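SANDMONT COMMUNITY ARTS ASSOCIATION
Minutes of the Regular Meeting of the Board
Nov 19, 2022
Baditz Room, Sandmont Public Library

Present: Aivar Vasiliauskas (Chair), Đức Mạch, Aigars Ramanauskas, Rasmus Adomaitis
Absent with notice: Mārtiņš Bite

1. Call to order
The Chair called the meeting to order and confirmed that a quorum was present. The minutes of the previous meeting were approved with one correction: the word "lease" in item 4 was changed to "license."

2. Financial report
Mr. Ramanauskas presented the report for the period. The balance in the program account stood at $1,476 after payment of the heating bill. The invoice from Dogbe Printing for the fall brochure remains open. Mr. Adomaitis asked whether the brochure would be charged to programs or to general expenses. It was agreed that it would be charged to general expenses. The report was accepted as presented.

3. Building matters
The Chair reported that the landlord has agreed to repair the rear stairs before the end of the license year. The request for a second set of keys was declined. Members discussed the parking lot — in particular the practice of leaving trailers there overnight — and agreed that a notice should be posted.

4. Adult classes
Mr. Mạch gave the report on adult classes. The brush calligraphy course has some 30 names on its list, and the bookbinding course has been moved to the larger room. The figure drawing course will pause until a new instructor is found. 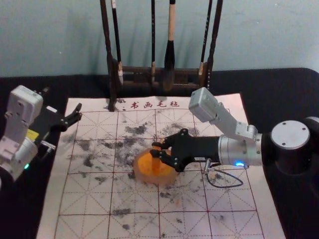
Mr. Mạch noted that the calligraphy course uses felt mats printed with a red practice grid, and asked that six more be bought for the coming term.

Moved by Mr. Adomaitis, seconded by Mr. Ramanauskas, that the purchase be approved from the program account. Carried, three in favor, none opposed, the Chair not voting.

5. Spring exhibition
The exhibition will be held in April. The Sketura Gallery has offered its front room free of charge, with the Association to carry the cost of insurance. Members differed on whether entries should be limited to residents of Sandmont. The matter was held over, and Mr. Bite will be asked for his views in writing.

6. Correspondence
A letter was received from a former student asking for the return of a portfolio. Mr. Adomaitis will reply.

7. Adjournment
There being no further business, the meeting was adjourned.

Recorded by Rasmus Adomaitis, Recording Secretary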